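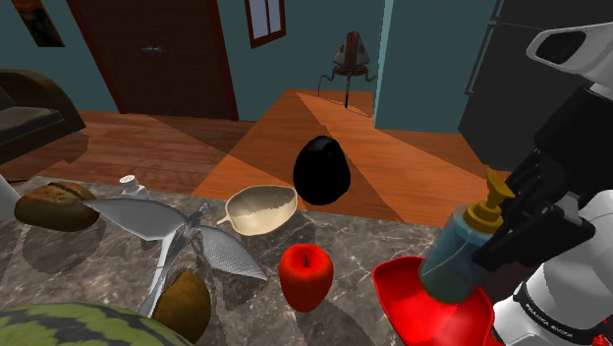 Nalham Allotment and Kitchen Club

Storing apples through the winter: does the paper matter?

Every September the same advice goes round. Wrap each apple in newspaper, lay them in a single layer so that none touch, keep them in the dark, and you will be eating your own fruit in March. I have repeated it myself in these pages. Last autumn I decided to test it, mostly out of irritation, having spent a whole evening wrapping fruit with inky hands while the radio told me that people used to do this sort of thing for pleasure.

My doubts were simple. Shops don't wrap apples. My grandmother didn't either, and she kept hers in a drawer under the spare bed. The usual explanation is that paper stops rot spreading from one fruit to the next, and I can see how it might. But wrapping also hides the rot, so you only find the bad one when it has gone to brown soup and the newspaper has stuck to the tray.

Zuweira Gyamfi lent me half of her shed at Furov Lane, the north side, where it stays cold without freezing. Between us we put away 744 apples, all from the club's own trees, half wrapped and half bare. Both lots were spaced out in slatted trays. We threw nothing in that had a bruise or a missing stalk, and I suspect that this picking over is where most of the benefit of the old method comes from. If you sort your fruit carefully enough to wrap it, you have already taken out the ones that were going to spoil.

I won't pretend this was science. We had one shed and one winter, and a mild one at that. A mouse got into the bottom tray on the bare side, so those apples had to be left out of the reckoning, and Zuweira thinks I was too quick to call a wrinkled apple a bad one. She may be right. A wrinkled apple makes perfectly good crumble.

For the first 2 months there was nothing to choose between them. After that the wrapped ones did stay a little firmer, and the skins looked better. I give the newspaper people that much. Losses to rot were so close that I wouldn't wrap another apple on the strength of it. What did make a difference was how often we looked. The bare trays took moments to check, so they were checked, and the wrapped ones were left alone until somebody felt strong enough to start unwrapping.

The variety mattered far more than the paper. Early apples won't keep whatever you do to them, and I wish the magazines would say so before telling people to buy special boxes. The Vendano rack, which several members have asked me about, is a nice piece of work, but it holds apples in the same way as a set of old bakery trays. At 6 trays high it is also taller than the only free corner in my shed. If you already own one, fine. I wouldn't go out and buy it.

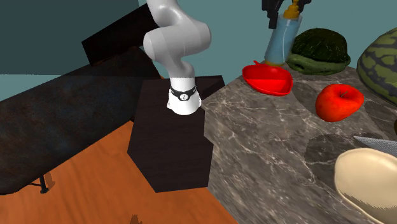 Can I keep apples and potatoes in the same shed?
Keep them apart if you possibly can. Apples give off a gas as they ripen which can affect the potatoes, and the apples may pick up an earthy taste in return. If you have only one shed, put them at opposite ends and leave a vent open.

Sena Mensah disagrees with nearly all of the above and has wrapped her apples for 11 winters. She has promised to bring some of last year's to the next tasting, and has asked me to bring mine, unlabelled, so that members can judge with their eyes shut. I have agreed to this. The hut on Frimpong Road opens at half past six, and there will be cheese. Please bring your own knife and plate, and take your cores home with you, as the compost bay is full.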